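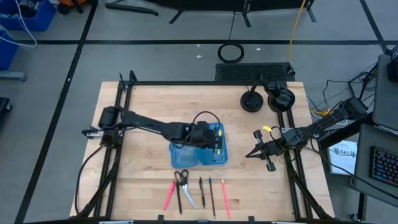
Lists > Small Spaces & Tidy Desks > Messages > Pens, scissors and the two-part box

14 replies · 3 shares

Re: Pens, scissors and the two-part box

Hello everyone,

I've been meaning to answer this since the digest of 25th April landed, and then the grandchildren came and you know how that goes!

> I have one table for letters, crafts and bills, and the pens
> have taken it over. I bought a drawer tray from Zeltley and it
> just turned into a drawer full of pens. Do the little divided
> boxes work any better, or am I throwing good money after bad?

I'd say yes, try one, but keep it to two compartments. I had a Romitetti organizer with 10 slots for years and spent more time deciding where the glue stick belonged than using it (my husband gave up and kept his pencils in a mug). A see-through blue plastic one with two square halves side by side, like the one on the butcher-block table at the top, is about as much system as I can manage.

What really helped me was laying things out before putting any of them away. Take your writing and cutting things and line them up along the front edge of the table, side by side, all running the same way. It looks fussy, I know. But once they're in a row you see the doubles right off, and the dried-out ones can be tested on an old envelope. When I did my own desk in March I had 46 pens, and I write with maybe three of them.

After that, one half is for whatever you write with and the other for whatever cuts. Stand things upright if the box is deep enough, points down for scissors, please, if there are small hands in the house.

The Ollus boxes are nice but a bit shallow for long scissors. Somebody here mentioned Tai, and I haven't tried those, so do tell us if you have!

Let us know how the table comes along. I still have to face the sewing drawer.

Warmly, from a much calmer desk

Share (3) · 2 comments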